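4/11/25

I slept badly again and woke before the alarm. The rain had stopped, so I decided to walk to Drundau by the river path instead of taking the bus. It takes me 87 minutes if I do not stop at the bakery. Today I stopped.

I have been thinking about my mother's letters. Oľga Pešek, who lived next door to us when I was small, wrote to me last week that she found a box of them in her cellar. My mother had written to her every month during the years she worked in Kavunell. Oľga asks if I want them. Of course I want them, but I did not answer yet. I wrote two replies and both sounded like a letter to a bank.

At lunch I told this to Tuấn. He listened and ate his soup, and then he asked in which language the letters are. I had to think. My mother spoke one language with Oľga and another with us, and I can read the first one only slowly, with a dictionary. He offered to sit with me when they come, although he does not know a word of it. I was glad.
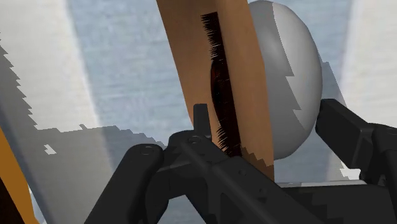
In the afternoon I went to the post office to ask what a parcel of that weight would cost. The woman at the window was patient with me. I still make mistakes when I am nervous, and I said "letters" when I wanted to say "parcel," so for some minutes we talked about stamps. The price is 418, more than I expected, but I will send Oľga the money for it.

I bought a notebook on the way home. It has 200 pages and a gray cover. My idea is to copy each letter by hand on the left page and write my translation on the right. Maybe this is too much work. My sister would say that I should photograph them and be finished in one evening, and she would be right, but I think I will understand my mother's sentences better if my hand goes through them.

In the evening I tried the reply a third time. I wrote only: Dear Oľga, yes, please send them, and please tell me how you are. I read it two times and put it in the envelope before I could change it. I will mail it tomorrow morning.

The heating makes its noise again. I must call Mr. Diệp about it on Monday.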